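About Jumetti

Hi, I'm Alun Samuel, and Jumetti is pretty much me, a spare room and a one-sixth share of a workshop in Kneath. We build grippers for people who tinker with robots at home. I say "we" because the other members of the shop get roped in whenever something needs a third hand (sorry, all of you!).

I started out fixing sewing machines, which is still the best training I can think of for small linkages. Then a friend asked for a jaw that would open and close evenly, and I got hooked. That first one was called the Skuka and it was terrible – the screws worked loose if you so much as looked at them. I kept going, and by my count I've now gone through 134 versions of the finger alone.
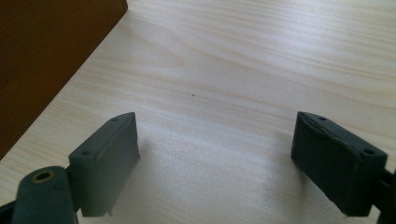 Fingers are where most of my time goes. People always want to talk motors, and I'm happy to, but a gripper lives or dies by the parts that touch things. I like a plain block with a big flat face, easy to swap when you want something softer or longer. Brass inserts go in wherever a screw will be coming in and out a lot, like the ring you can see in the rounded end of the link. And yes, the edges get a bit chipped. Mine work for a living, so I only replace a pad when the flat face goes.

The current model is the Rovstead. Before I let a new linkage go out I run it through 1000 open-and-close cycles, and the last batch got 2000 because I was off having lunch and forgot to stop it. 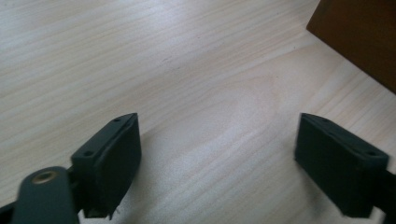
All that cycling taught me to leave a little slack in the joints, so if your Rovstead feels slightly wiggly out of the box, don't tighten it! It settles in nicely after a day or so of use.

Everything is sold as a kit or put together, your choice. Kits take an evening and one small screwdriver. If you get stuck, write to me and I'll answer myself, usually at night once the shop's quiet. And if you're near Kneath, come by and try one – just email first so I can clear you a chair.

Page last updated 26 Jun 2020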